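Skimska light tunnel at the Afolabi – worth the trip?

Posted in: Shows and Openings
14 replies, showing the first 6

plumbline_pat
Has anyone been to the Skimska piece at the Afolabi yet? It's the long corridor one, built out of 54 hanging fabric panels that you're supposed to push along tracks to change the room. The write-up promises that "no two visitors share a building." I've read that kind of sentence before and ended up in a hallway with curtains. It's 38 minutes each way for me, so I'd like to hear from someone who didn't get in free on opening night.

grout_and_about
Went in October. I liked it more than you're going to. The panels are heavier than they look and they drag a little, so you feel it when you shift one. My kid and I closed off a corner and sat in there for a good while. The light does change. Whether that's architecture I couldn't tell you, but it's a nice afternoon.

secondfixer
I'm with Pat on the language. My trouble with these "visitor completes the work" shows is that the visitor gets to complete very little. I counted the panels that would move when I was there and got 18. The others were pinned. A guard told me the tracks had jammed, and the wall text still said all of it was in play. If you commission a room people can rearrange, somebody should budget for the hardware.

Same thing happened with the Dustus folding stage a while back. Lovely drawings, a big talk about participation, then a rope across the front by the second week.
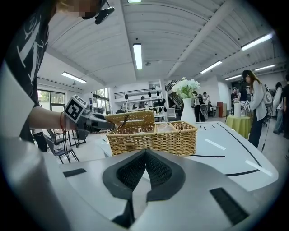
And the catalog never admits it. It prints the renderings with everything wide open and those gray see-through people wandering around. I'd pay for one that showed the place as it stood a month in, rope and all.

joyce_l
Joyce Laizer here, I did part of the install (track and rigging, none of the concept). Some of this is fair. Some isn't. The panels at the far end were always meant to be fixed, they hide the fire exit run and the inspector wasn't going to budge. That should have been on the wall text and I said so. The jam was real. The track came from Kitunport and two lengths were bent when we uncrated them. They've been swapped out.

What I'd push back on is the idea that it was done cheap. Overhead track that strangers can yank on all day costs a lot, and so does the steel above it that you never see.

secondfixer
Thanks for answering, Joyce. I'll take the point about the exit. I still think a show that sells itself on moving walls should say at the door how many of them move.

plumbline_pat
The page says 1,688 square feet of "negotiable space." With the exit end fixed, how much of that is negotiable? I'm not trying to be a pain, I just don't trust a number that exact next to a word that loose.

joyce_l
More than half, less than they'd like you to think. I'd go before noon – it fills up after lunch, and once there's a crowd in there people mostly just get in each other's way.

grout_and_about
Seconding the morning. Also the coat check is cash only.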